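5th October, bench notes, finish on the pale table

Makness table top, second go. Yichen Yao wants the finish signed off before the Hisurora lot gets done the same way, so writing this down while I remember.

Wiped with a barely damp cloth, then dry cloth, always with the grain. No polish. Someone had been using the Plorkano spray on the other tops, please dont, it leaves a film and then we end up judging the film. Cleared everything off before looking at the surface. Overhead lights left on.
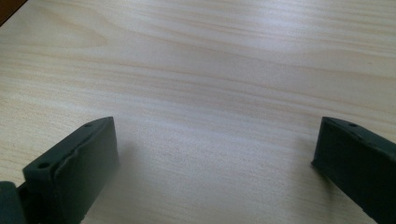
Makness top, long swirl in the grain at upper left.

Grain is nice on this one. Fine lines, wavy, pale cream going to tan. Brunello Parisi says pine, I'd have said birch, label on the underside is gone so leaving species blank on the sheet. Check with Donati when they pick up the phone.

Things to do to it:
- edges, run a thumb along all four, note any lifting
- 2 coats of the matte on the offcut first, NOT on the top
- 72 hours before anyone puts a mug on the offcut
- felt pads for the feet, still in the June box I think

Offcut is 788 mm long, plenty for both coats plus a bare strip to compare. Tape the bare strip and write the date on the tape this time. 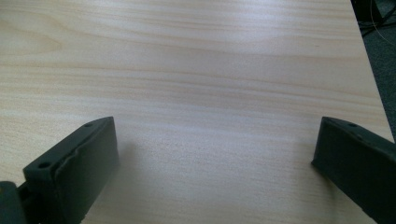 Sheen is what I keep going back and forth on. Yichen wants it duller, Brunello likes it as is. The bright band slanting over the middle goes nearly white and you lose some of the grain in it, while up by the far edge the wood looks warmer and yellower. Thats the light as much as the finish, so no deciding from one angle. Look again with the overheads off and the lamp low from the side, same spot, and then compare with the offcut.

Sandpaper: almost out of the fine, order 100 sheets. Put it on the Hisurora job number.

Ask Yichen re matte vs satin before opening the tin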